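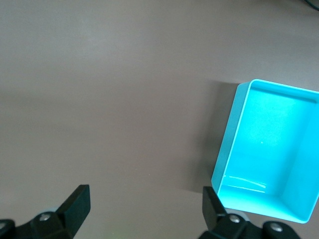 Re: [sandhu-house] Trays, the table, and what we agreed

Sent in February, 7:16 a.m., to everybody on the Sandhu House list

Thank you to the person who wrote the message quoted at the bottom. I have read it twice, once before coffee, and I think it deserves a proper answer.

First, the turquoise tray. Yes, it's plastic, and yes, it's a color normally reserved for swimming pools. It came in a set from Sosard when the craft room still had a budget, and it was chosen by show of hands. If you were in the room and your hand was down, you have my sympathy. The tray stays. It has low sides, so you can see what's in it from across the room, and rounded corners, so the beads come out when you want them to. The old wooden boxes had square corners and I believe there is still glitter in them from the previous decade.

Second, where it goes. The tray lives on the right-hand side of the big table. Left-handed members have pointed out that this is tyranny. Fine. Move it while you work and put it back when you leave. It weighs nothing.

Third, what goes in it. At the end of a session the answer is: nothing. The tray is for things in use. It is not for a single knitting needle, the cap of a glue stick whose glue stick has moved on, or keys. Last month I found a half-eaten granola bar in there, wrapped in felt as if somebody meant to come back for it in the spring.

On wiping down: a damp cloth, then a dry one. Please don't use the orange spray from Plidov on the tabletop. It says "all surfaces" on the bottle and I would like to meet the surface they tested it on. Our brownish-gray table has a nice matte finish and I'd like it to keep one. The tray can take soap and water and will come up shiny whatever you do to it.

About replacing the table, as proposed below. I looked into it. The one in the Pliltstead catalog, with the drawers, is $3832 before delivery, and delivery is another $224 because of the stairs. We have $110 in the room fund, and part of that is promised for scissors. So we will be keeping a flat table with no drawers for the foreseeable future, and I would ask people to admire how flat it is.

I do agree about the lamp. It's too low and I've hit my head on it as well.

One more thing. Whoever borrowed the cutting mat, the large one, it can come home now. No questions. Leave it leaning by the door.

Your room coordinator

On the evening before, a member wrote:

> Hello all,
>
> I was in the craft room at lunchtime and want to raise a few points
> before I forget them.
>
> 1. Does the tray have to be that color? I was trying to match
> embroidery thread next to it and everything looked seasick.
>
> 2. There are 16 of us signed up for the spring workshop and one
> table. Could we look at a bigger one, ideally with drawers? Then we
> wouldn't need a tray at all.
>
> 3. The lamp is a hazard.
>
> 4. I cleaned the tray before I left. I'm not asking for thanks, but
> I am mentioning it.
>
> Also, has anyone seen the large cutting mat?

--
To leave the sandhu-house list, send a blank message with "unsubscribe" in the subject line. Replies go to the whole list, so please check before you hit send.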